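Caron hand controller for teleoperated demonstrations: a review

May 25, 2024
By Ludivine Guillot

The Caron is a handheld controller for recording demonstrations by remote control. The operator moves the grip, the arm follows, and the software logs joint positions and the wrist camera stream. I used it for 4 weeks on a tabletop cell with a two-finger gripper, against our older Castwood leader arm.

Setup took under an hour. The clutch button, which freezes the arm while you reposition your hand, is well placed. Trigger travel is short, and partial gripper closures are hard to hold. The Castwood is better at this.

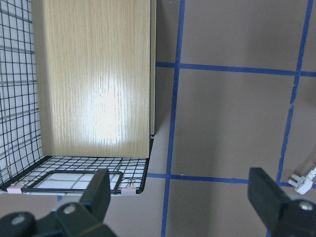 Translation scaling is the setting that matters most. At the default, small hand tremor reaches the fingertips, and tasks with tight clearances suffer. I lowered it for work near the black mesh basket, where wires stand close to an upright panel and a fingertip can catch. Over open table I put it back up. The blue tape grid gave me a fixed reference for start positions, and I would recommend something similar to anyone recording with this unit, whose software offers no overlay for resetting a layout.

I kept 1592 episodes out of some 3000 recorded. Most rejects were my own hesitations. The rest were dropped camera frames, which the Flelau export tool flags only after a session is closed. A warning during recording would save time.

Battery life is 10 hours. The charging port is on the underside, so the controller cannot stand in its cradle while plugged in.

Recommended for pick and place. For fine insertion, keep a leader arm.

Comments

Zdislava Slanina: Did you try the rotation lock? On ours it drifts after a clutch release.

Ludivine Guillot: Yes, a degree or so. Re-zeroing between episodes clears it.

tresodlow_user: Does the export keep gripper width as a continuous value, or only open/closed?

Ludivine Guillot: Continuous, if you turn it on before the first episode.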